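Kellel Choir list archive
Posted by Bláthnaid Ó Súilleabháin, Nov 30, 2018
5 replies | 2 shares

Re: Carol night, and the alto problem

Hi all,

Kieran wrote:

> I've been through the folder again and I still think we should drop
> the Latin one. The altos have a horrible entry at the bottom of the
> second page, half of them are looking at me and the other half are
> looking at each other. Could we swap in the Wexford Carol? Everyone
> knows it, or thinks they do.
> Kieran

Okay, speaking as an alto (and one of the ones looking at the others!), please don't drop it. I've been singing that entry in the car all week and I nearly have it. What gets us is that the tenors finish on a note very close to ours, and we grab theirs. If the tenors could hum it for us after the tea break, just the last line, over and over, I think we'd be fine.

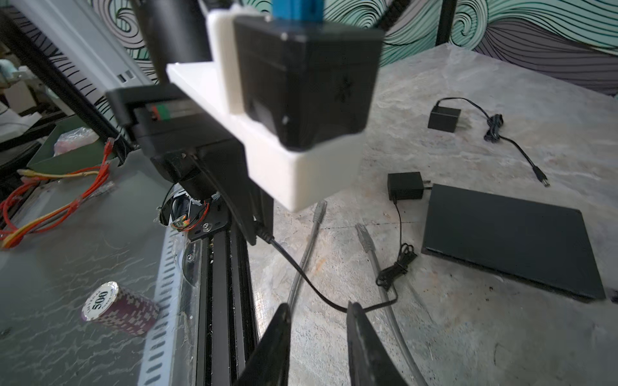 I do like the Wexford Carol though, so could we have both? Last year's program ran short and people were putting their coats on while Enda was still thanking the parish. We had 16 carols down on paper in July and we're well under that now, so there's room.

Cormac asked me about copies. I have a stack of the Visari edition at home, the one with the green cover, but the page numbers don't match Kieran's folder at all. If you have the green one, write the folder numbers in pencil, please, and not in pen like somebody did to mine.

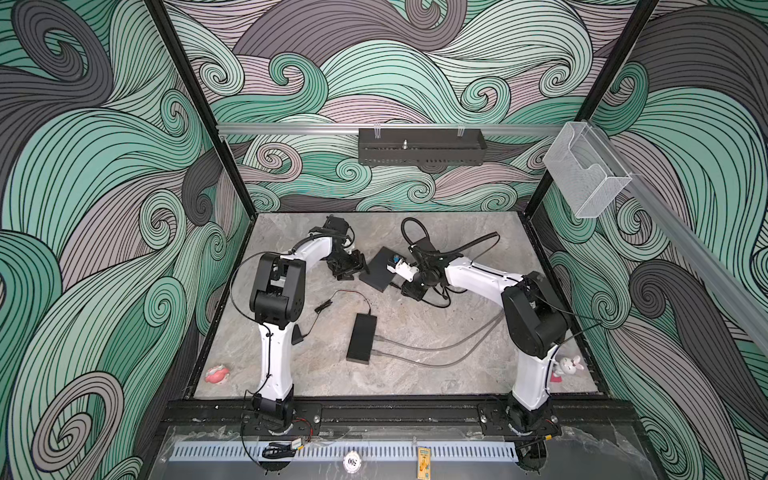
Also, the hall holds roughly 100 with the side doors open and Ailbhe McGrath has already promised seats to all her cousins, so get your names in to her early. She says email is better than catching her at the shop, where she writes things on her hand and then washes it.

A few bits for the night itself:

- Black on the bottom, anything red or green on top. Scarves count.
- Folders closed during the readings. The rustling was terrible last time.
- Mince pies from Ó Conaill's, but bring a tin of something homemade if you can.
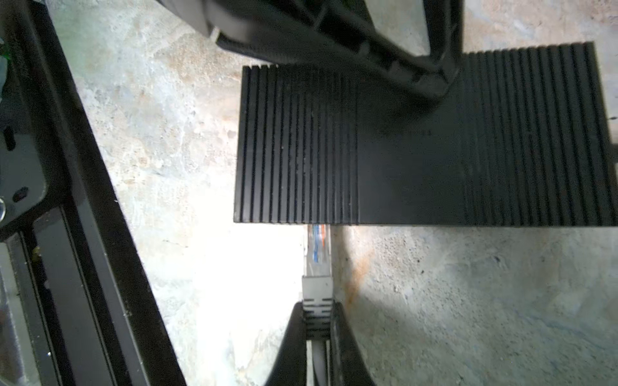

- Lifts home: tell Enda Corrigan by the last rehearsal if you need one or have a spare seat.

And the solo! I know Cormac said he'd rather not do the first verse, but I heard him warming up in the porch and it was lovely. Cormac, if you're reading this, would you think about it over the weekend? You could stand back by the piano if you don't want to be out front.
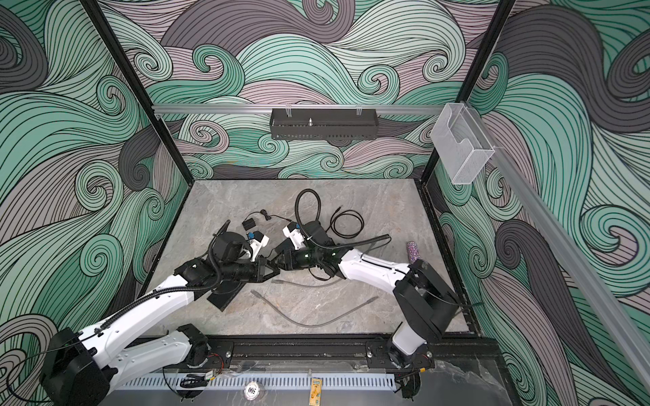
I'll bring the pitch pipe and my own pencil. Kieran, can you let us know which carol we're starting with, so I can practice it in the car as well?

Bláthnaid

This site uses cookies to remember your list settings. Accept | Manage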